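Chapter 8

Learning from Hand-Held Demonstrations

In this chapter you will learn
how a hand-held gripper records a task without a robot being present
why soft household goods are harder to learn from than rigid ones
how to divide a set of demonstrations for training and testing
how to read a success rate when the test set is small

8.1 The problem of cloth

Chapter 7 dealt with rigid objects. A mug has a fixed shape, and once its position and angle are known, a planner can work out where the fingers should go. Cloth has no such fixed shape. A scarf dropped twice on the same sofa will lie in two different ways, and the fold that offered a good grip the first time may be hidden the second.

Early work tried to get round this by building a full model of the fabric. The models were slow to run and depended on measurements that few homes could supply, such as the stiffness and weight of every item. Most groups now prefer to learn directly from people. A person carries out the task many times, the movements and camera views are recorded, and a policy is trained to give the next movement from the current view.

8.2 The Skirasetti study

The main example in this chapter is the Skirasetti study, led by Tuva Lindholm and Arvid Westerberg. Its question was a narrow one. Can a policy trained only on hand-held recordings, made in ordinary homes, pick up loose fabric that is lying on other fabric?

The demonstrators used a gripper with two fingers and a camera fixed above them. They worked in living rooms and bedrooms as they found them, with the furniture left where it was. The study collected 200 demonstrations. Of these, 134 were used for training and the rest were held back. The split was made by home, so that no room appeared in both parts. Students often split by recording instead, and the result looks better than it should, as the policy has already met the same sofa and the same light.

Patterned fabrics were included on purpose. With a plain cloth on a plain cover, the edge between the two is easy to find by colour alone. Printed leaves and flowers produce many edges inside a single piece of cloth, and the policy has to tell these from the real border. 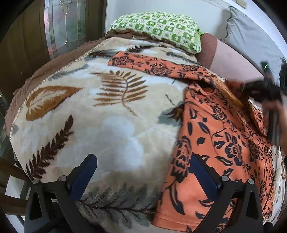
Each recording was cut into short steps. For every step the file held the camera view, the position of the gripper and the distance between its fingers. Recordings in which the position tracking failed were removed before the split was made. Borghild Strand, who checked the files, also marked the step at which the fingers first closed. These marks were used only in the analysis and were never shown to the policy.

We begin with the tracking, as errors made there are carried into every later stage. Section 8.3 sets out how the gripper's path is recovered from the camera views, and Section 8.4 returns to the held-back homes.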